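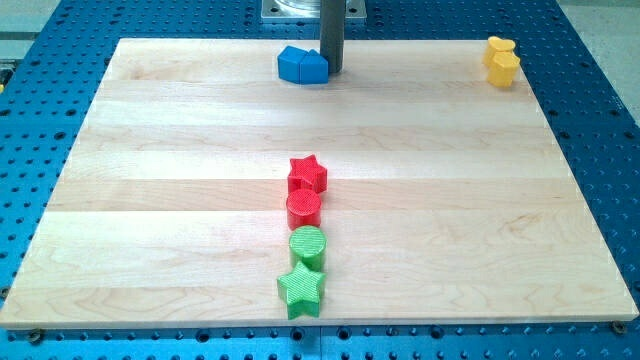

Visit to the Lévesque workshop, open day, June 28, 2025

Five of us from the woodturners' club drove up for the Lévesque open day. Harpreet Charbonneau did the driving and Brittany Kennedy had the list of questions people had sent in. The shop is at the back of the Foledby industrial park, past the tile warehouse. The sign on the road is small and we went by it once.

Lévesque makes maple boards and panels. Most of what leaves the building is bench tops and shelving for schools, plus cutting boards sold under the Livby name. They also do short runs of work boards for people who want a flat wooden surface on top of a metal table. They have been in this building for 11 years. Before that they were in a smaller place across the river with no loading dock.

Coffee was in the front office. Colleen Sutherland runs the shop floor and took our group around. There were two groups that morning and we had the second slot, so the gluing room had already been swept by the time we reached it.

The lumber store

Maple comes in rough and is stacked on stickers in a long shed along the north wall. Colleen said they buy hard maple for the bench tops and take some soft maple for shelving. The shed is heated a little in winter. They check moisture with a pin meter when a load arrives and again before it goes to the planer. They want it under 9 percent before it is cut. A load that came in last November sat until spring before they were happy with it.

Harpreet asked about color. The boards are sorted by eye into pale and darker, and anything with a lot of brown heart goes to the shelving pile. Customers for the cutting boards want it pale. Customers for bench tops mostly don't mind. Curly pieces get set aside, and Tanner Paquette, who does the sorting, has a rack of them. He sells the short ones to visitors by the pound. Three of us bought some.

Milling and gluing

The planer is an old one and very loud. They handed out ear muffs at the door. After planing, the boards are ripped to width and the edges are jointed the same day they are glued. Colleen was firm on that. If jointed stock is left overnight it gets another pass in the morning.

The glue goes on with a roller. Planks are laid out on a bench first and turned until the grain runs reasonably together, then marked with a chalk triangle so they go back in the same order. The clamp carrier holds several panels and turns like a paddle wheel. Each panel stays in for 75 minutes in summer and longer in cold weather. We watched one come out. The squeeze-out is scraped while it is still rubbery, and the panel is stood on edge so air gets to both faces.

I asked how they decide plank width. Wide planks look better and move more. For a work board that has to stay flat they keep them narrow and alternate the growth rings. For shelving they go wider. Colleen thinks the ring business is overrated but they do it anyway.

Flattening and sanding

The wide-belt sander takes panels up to 51 inches. Anything bigger is done in two parts and joined afterward with loose tongues. They go through three grits, and the last pass is done by hand on the better pieces. Cempaka Pangaribuan runs this room. She showed us how she looks for low spots by holding a lamp down near the surface and sighting along it. She let Brittany try it on a panel that had been rejected. There was a dip near one end that I could not feel with my hand but could see plainly with the lamp.

Edges get a very light break with a sanding block. The cutting boards get a bigger roundover from a router table, which was shut down for the open day.

Fitting to a metal table

This was the part I had come for, as I have a steel bench at home and am tired of marking work on it. The advice was simple. Drill the wood so the fasteners line up with the holes already in the table, and keep the heads out of the way of whatever you are working on. Make the holes in the wood a bit oversize across the grain so the board can move with the seasons, and snug the fasteners down without cranking on them. Finish both faces the same or leave both bare. A board oiled on top and raw underneath will cup.

Cempaka said the most common complaint is a board that rocks, and most of those turn out to have sawdust or a chip trapped under them. Lift the board and brush the table before sending it back.

For finish they use a hardwax oil on bench tops and plain mineral oil on the cutting boards. Work boards go out bare unless the customer asks.

The sales table

Offcuts, seconds, and a few Livby boards were out by the dock door. Seconds were half price. Most had a small knot or a patch of mineral streak, and one had a glue line that had opened at the end. Drikitport had a stand next to it with clamps and glue bottles. I bought two clamps. Their bar clamps were sold out before we got there.

Practical notes

Parking is on the gravel side. The paved spaces are for trucks. Closed shoes are required and they do turn people away. The floor tour took a little under two hours, including the questions. There is no lunch on site but there is a diner at the turnoff with a decent soup.

Shop visits outside the open day are by arrangement, groups of six or fewer. Brittany has the office number. I would like to go back when the router table is running, and Harpreet wants to see a load of lumber come in. If you want to join, put your name on the sheet at the next meeting.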